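Regeln für einen Roboterarm im Schlafzimmer

Seit April schreibe ich bei Cevidik die Arbeitsregeln für unsere Versuche mit Textilien. Meine erste Fassung hatte 31 Punkte und niemand wollte sie lesen. Begoñe Echevarría hat sie auf 18 gekürzt, wofür ich ihr noch immer dankbar bin, obwohl es mir am Anfang ein wenig weh getan hat.

Am längsten haben wir über das Greifen von Kleidung diskutiert. Stoff liegt jedes Mal anders, deshalb schreiben wir keine genaue Griffstelle vor. Vorgeschrieben ist nur: Die Finger kommen von oben, und auf dem Bett liegt immer nur ein Kleidungsstück. 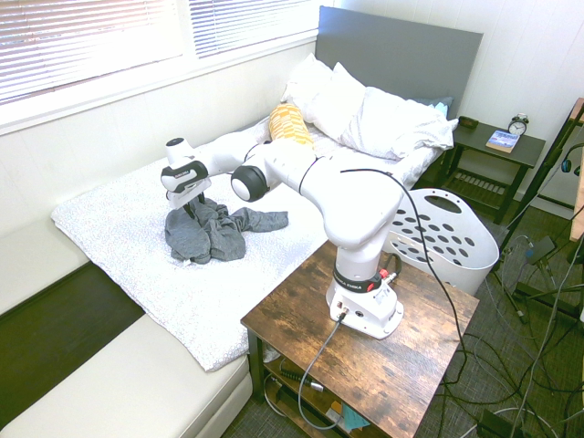 Kabel und Standplatz

Mit diesem Kapitel bin ich noch nicht zufrieden. Der Arm muss fest am Tisch montiert sein, das ist klar. Aber bei den Kabeln steht bisher nur «ordentlich verlegen», und darunter versteht jeder etwas anderes. Mein Vorschlag für die nächste Fassung: Kein Kabel liegt auf dem Gehweg, und Netzteile gehören nicht auf den Boden. Begoñe möchte noch eine Regel, dass während der Bewegung keine Person auf dem Bett sitzt. Die kommt als Punkt 19 dazu.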